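Right, gran's old radio. I've been putting this thread off since December, so get a brew.

It's a Bokico, the kind with the big dial that lights up yellow. It sat on her fridge in Rullden and was never once switched off at the wall. When we cleared the kitchen I put my hand up for it before anyone mentioned the good plates.

First problem: no sound. The dial glows, you get a faint hum, then nothing. I took the back off and found 50 years of toast crumbs.

Second problem: the man at Kang wanted 107 quid just to look at it. I said I'd think about it and bought a can of contact cleaner.

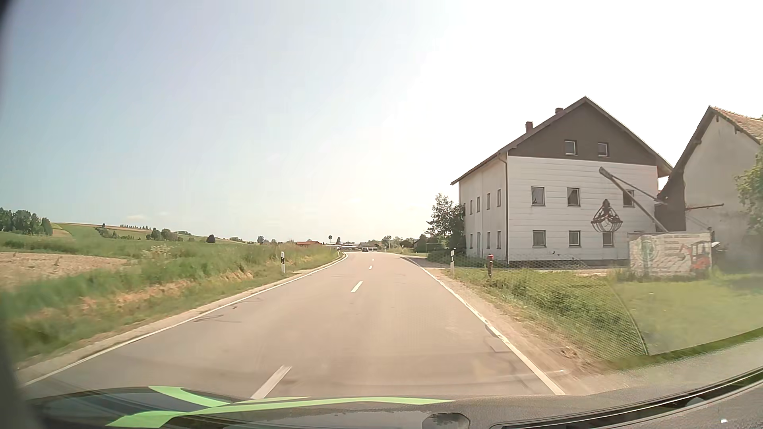
Chun-hung Man replied that I should leave the contact cleaner alone until I'd checked the speaker wires, as they go brittle on these and snap right at the solder. Good shout! One of them came off in my fingers.

So I borrowed a soldering iron and made a horrible blob. Took me 4 goes and I've singed the kitchen table (sorry, table).

And it works – well, it works on one station. Skendow local radio, a bloke reading out lost cats and the price of hay. Gran would've had that on all day.

Volume knob still crackles, so the cleaner's getting used after all. If anyone's got a spare tuning cord for one of these, shout, mine's hanging on by a thread.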